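Nabila Hamdy has her shoes off when I find her, two screens going and a cold tea next to the keyboard. She used to pack drawer hardware by hand at Stekgate, and now she teaches the arm that does it. Most of her shift is spent in the simulator!

"I was sure I'd hate it," she tells me. "I liked my bench. I liked talking to Bayu over the top of it."

She pulls up the work (she's proud of it, you can tell) and talks me through how she lines up a grip.
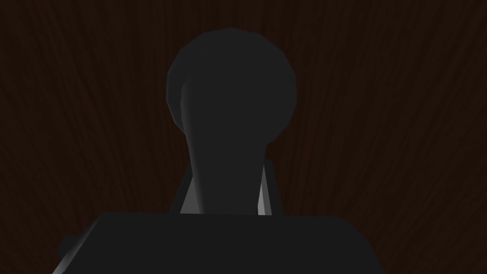 Fingers on either side of the stem, in the simulator.

"You want the narrow part," she says. "Go for the head and you're asking for trouble."

Her back is better, she says, and she's home for dinner. But the packing line went from 18 people to a handful, and lunch is quiet. Bayu Nasution moved to shipping in January and they mostly text now. I asked if management had talked it over with anyone first. She laughed at me! "There was a slideshow."

She runs 200 tries before she'll pass a new grip, and between them she likes to stop with the gripper open and look around the simulated room. It even has a little Starry Night lookalike on the wall, and she's grown fond of it. 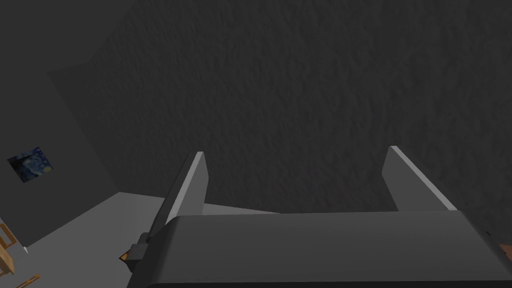 What the pay slip says

Nabila got a raise with the new title, "a small one, write that down." Training was six weeks, paid, and she'd like the same offered to everybody who's left on the line. So far two have signed up.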